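Wyn Ifans
December, Friday, 8:40 pm

1/ Spent the evening on the hall cabinet. It came with us from the old place in Urkdale and I don't think any of the drawers had been properly emptied since. There are 4 of them and I got through the lot. Notes below in case you have one of these cabinets too.

2/ Top drawer was keys and batteries. I tried every key in every lock in the house. Three fit something. The rest went in an envelope marked "keys, unknown" and the envelope went back in the drawer. The batteries are in a bag by the door for the drop-off at the hardware store.

3/ Second drawer was paper. Mostly manuals. Kept the ones for the boiler and the washer. Threw out the one for the Veloso bread maker, which we gave away two summers ago. Also found a gift card for Fokwood with 20 dollars on it. No expiry date that I can see, so I'm going to try it next week.

4/ Third drawer was parts, and it took longest. Picture hooks, chair feet, one curtain ring, a lot of short screws. Most of it I could place. One piece I couldn't. Dark gray plastic, flat on the left and built up on the right, screw near the top left corner and a smaller one at the top right:
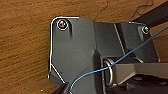
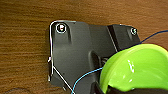
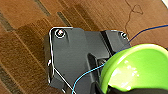

5/ What I've ruled out so far. It isn't from the Sosport exercise bike, because I went down to the basement and compared the color, and the bike is a much lighter gray. It isn't from the blinds. It doesn't match anything on the garage door opener either.

6/ The long slot in the middle made me think of a wall mount, something you slide down over a hook. But there's thin white wire running down the left side of it, and a thin blue cable or string as well in all three pictures. I can't think of a wall mount in this house that had any wiring.

7/ I haven't taken the screws out. I did that with a radio once and never got it closed again. It can stay as it is until I know what it belongs to.

8/ There was a small plastic bag in the same drawer with 2114 written on it in marker. Empty. It may have nothing to do with the gray piece. Could be a part number, could be somebody's door code. If it means something to you, let me know.

9/ Bottom drawer was the easy one. Candles, string, two flashlights, and a tablecloth I had been looking for since Thanksgiving. Washed the tablecloth. One flashlight works.

10/ How it's set up now: keys and batteries on top, paper in the second, parts in the third, candles and flashlights at the bottom. Same as before, more or less, but you can close the drawers. I cut up a cereal box for dividers in the parts drawer and they're holding so far.

11/ The gray piece has the front left section of drawer three to itself. I'll give it until spring - after that it goes in the electronics bin with the old phone chargers. Tomorrow is the closet under the stairs.

Comments

mapleandmoss: Check the slot for a number stamped in the plastic. Sometimes they hide them in there. You'd need a good light.

d_harrow: Could it be from a thermostat? Ours had thin wires like that behind the cover.

Wyn Ifans: Thermostat is still on the wall and looks complete, but I'll check the old one in the garage.

kitchenstep: I want to know how the gift card works out.

284 likes

Contact | Copyright Wyn Ifans | Back to top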